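Golness Sorting Table, White
Item 378

A plain rectangular table for sorting recyclables and small parts. The smooth white top wipes clean with a damp cloth, and paper, foil and other light scraps show up clearly against it. Ships flat in one carton with 5 bolts to spare. Weight: 33 lb. Assembly takes 40 minutes. Trays and bins are sold separately.

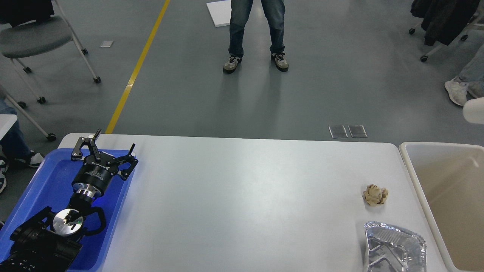 Golness table in white, with blue tray and off-white bin.

Spare feet and bolts: ask for the Allham parts desk.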